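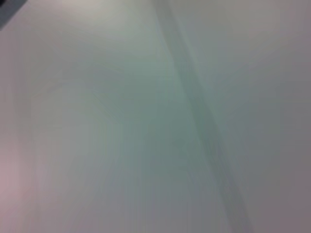

Okay, so I've been teaching my little Lurau arm to wipe down the kitchen counter, and I've picked up a few things you might want before you try it yourself!

First, go slow. Way slower than you'd wipe on your own. I grab the arm just above the wrist and guide it through the whole stroke (both hands, it's heavier than it looks), and if I rush, the playback comes out jerky and it skips the corners.

Do at least 5 passes of the same job and start each one from a slightly different spot. My first batch all started by the sink, and guess where it refused to start anywhere else but?

Fold the cloth in quarters before you clip it in. A floppy cloth drags and bunches up under the gripper, and then you've taught it to bunch. Ask me how I know.

If you're using the remote instead (I have the Kasstead one with the thumb stick), turn the speed down to the lowest setting and rest your elbows on something. My shoulders were toast after a December afternoon of that.

Oh, and wipe the wrist camera lens before every session! Kitchen grease gets on everything. A dry microfiber does it, no spray.

Next up for me is loading spoons, wish me luck.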